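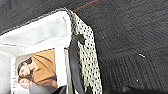
Chapter 5
Who Decides What a Legislature Talks About

Most people picture lawmaking as a vote. Members gather, a clerk reads the question, and the yeas and nays are counted. By the time that happens, a great deal has already been settled. Someone chose this bill over the others. Someone chose the day, the length of debate, and whether changes could be offered from the floor. This chapter deals with those earlier choices and with the people who make them.

The power to decide what comes up, and in what order, is called agenda control. It belongs mainly to presiding officers, committee chairs, and, in some states, a rules committee. It is seldom mentioned in a constitution. You will usually find it in the standing rules that each chamber adopts at the start of its session, a document few voters have read.

5.1 A Bill That Waited

Consider the case of a state representative named Costel Filip. In his second term he introduced a bill to limit how long police could keep property taken from people who were never charged with a crime. Under existing law an owner had to file suit to get a car or cash returned, and the filing fee was often a large part of what the property was worth. Filip's bill put the burden on the government. It would have had to file charges within 83 days or give the property back.

The bill had 29 cosponsors from both parties. It was sent to the judiciary committee on 2018-01-03. The chair did not oppose it in public. She said it raised serious questions and deserved a full hearing. The hearing was set, moved, set again, and then left off the calendar. In April the session ended and the bill died with it.

No member ever voted against Filip's bill. If you looked up the voting records of the committee, you would find nothing about it at all. A voter in the town of Skullach who wanted to know where her own representative stood on the matter had no way to learn it from the record.

5.2 Negative and Positive Power

Political scientists divide agenda control into two kinds. Negative agenda power is the power to keep something from being considered. The chair in the case above used it. Positive agenda power is the power to make sure something is considered, often on terms that favor one outcome. A speaker who schedules a bill for the last evening of the session, with debate limited to five minutes a side and no amendments, is using positive power.

Negative power is generally the stronger of the two. In a busy session more than 1000 bills may be introduced, and there is time on the floor for only a fraction of them. A bill that gets no attention fails without any help. Its supporters must win at every stage, while its opponents need to win once.

Defenders of the system say that somebody has to sort the bills and that an elected leader is a reasonable person to do it. A chamber with no gatekeeper would spend its days on the first matters to arrive. Critics answer that sorting and burying are different acts, and that when a bill touches a basic liberty, such as the right to keep one's own property, the public is owed a recorded vote. We return to this dispute in section 5.4, along with the discharge petition, which lets members pull a bill out of committee without the chair's consent.

Terms to Know

agenda control
cosponsor
discharge petition
negative agenda power
positive agenda power
standing rules

5.3 Where the Rules Come From

A chamber's standing rules are adopted by majority vote, normally on the first day. New members have often been in the building for less than a week when they are asked to approve them.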